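I have read the offer for the Samuel cell three times now, and I still think it is an honest product sold with the wrong sentence. The sentence is on the first page of the brochure: "Ready for your work from the first morning." My opinion is that a small firm should buy it, or not buy it, without believing this sentence.

Samuel is offered by Wadberg as a complete kit. You get two arms on a common front rail, the enclosure with printed walls, the cameras, the software and 28 hours of support by telephone. We are a packing firm in Felness with 39 employees, and a large part of our season is gift bags. So my question to the seller was very simple. Can it handle a cloth bag?

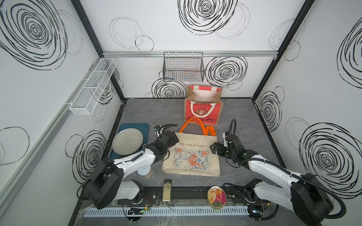 *The Samuel cell with three tote bags, two arms on the front rail.*

Why do I ask about bags and not about boxes? A box has the same shape before you touch it and after you touch it. A cloth bag has a new shape each time. The handle falls to the left or to the right, the bottom folds, the opening closes by itself. For a person this is no problem at all, and for this reason people who sell machines like to show boxes.

I must give Wadberg credit, because they did not refuse my bags. They also did not ask me to clear the tray and the plate from the floor of the cell. Many sellers want a clean table with a single object on it, and then the buyer goes home with a false idea. My own packing tables at Felness have never been clean after eight in the morning.

What I found most useful to watch is the handle. A soft handle can be taken by one gripper, but then the other side of the bag has its own opinion. Two arms are a real advantage for such work, and I would not consider the cheaper version with one arm, even if the price is attractive for a firm of our size. 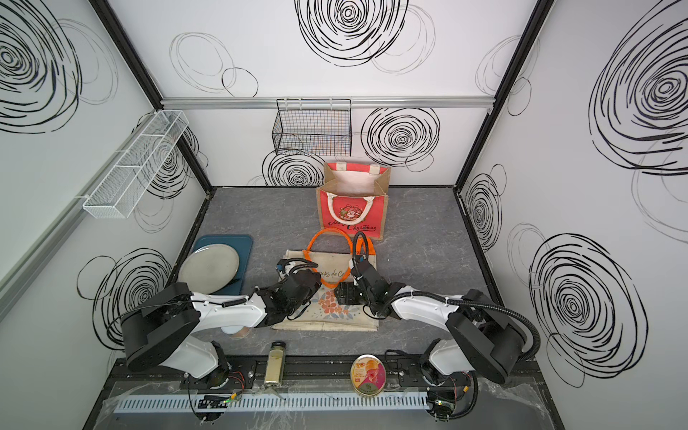

*Both grippers at the orange handle of the canvas bag.*

Now to the part where I do not agree with the brochure. It says that the operator needs no training. My colleague Idris Kemeys, who has run our strapping machine for many years and is not afraid of any button, needed 3 full shifts before he was comfortable with the controls. I consider this a good result! But three shifts is not zero, and in January, when we do our planning, I have to write a true number in the plan. A seller who writes "no training" takes this number away from me and gives me nothing in its place.

The second point is the cameras. The price list has the wrist cameras as an option, and I believe this is a mistake.
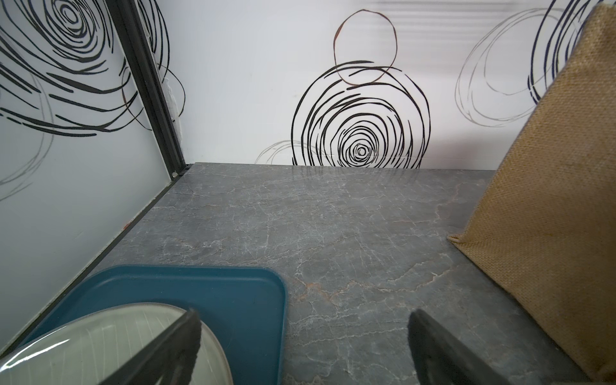

A buyer who wants to save money will look first at the options, and he will cross out the ones he does not understand. I almost did it myself. The fixed camera gives a good view of the whole cell, and on paper it seems enough. But the things that make trouble in my trade are small and near the floor. From the wrist you see the rim of the plate just under the tip of one finger, and on the other side the folded lower corner of the burlap, lying against the stone pattern of the worktop. A fold like this is exactly what I would ask an operator to look for before the fingers close. If Wadberg is serious about soft goods, the wrist cameras should be in the basic price, and the brochure should say why.

There is a third point, about the comparison with Vultbridge. Their kit is cheaper, and their salesman is very friendly. He told me that their service contract covers everything for 7 years. When I asked for the contract, I received a leaflet. With Wadberg I received the contract, and it was long and rather boring to read, with the wearing parts named one after the other, and the fingers of the gripper are among them. I prefer the boring paper. A machine in a packing hall will be repaired many times, and on that day the friendly salesman is in another town.

Will such a cell replace my packers? I do not think so, and I would not write in favour of it if I thought so. At our pace a person fills and closes a bag while the machine is still deciding about the handle. What I can imagine is one cell at the end of the line, for the slow and tiring work of setting out bags, with a person next to it who corrects. This is a modest use. The brochure does not mention any modest use, and I am sorry for this, for there are many firms like ours who would buy for a modest reason and be content. 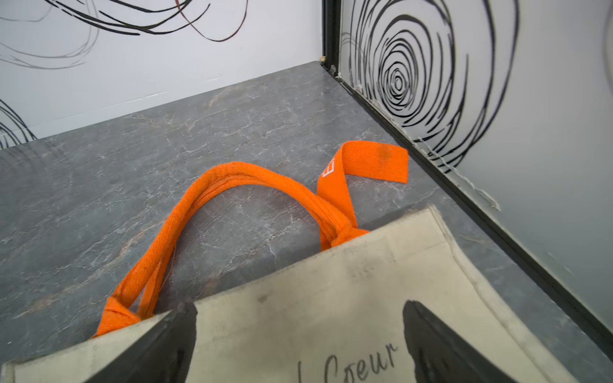

**By the packing hall manager, Felness** | Opinion | August 10, 2018

I should also say what I would ask from Wadberg before I sign. First, a trial of one month in our own hall, with our own bags and our own dust. A canvas bag with orange webbing handles, spread out over the worktop, is a fair test, and I would like to see it repeated with our thinnest cotton, which is much worse. Second, a price for the support hours after the first ones are used up. Third, a new sentence for the first page.

For the third I make a proposal, free of charge: "Ready for your work after some days, if you are patient with it." Wadberg has replied that they will pass it to the marketing department. The trial they have accepted in principle, and we are now discussing who pays for the transport.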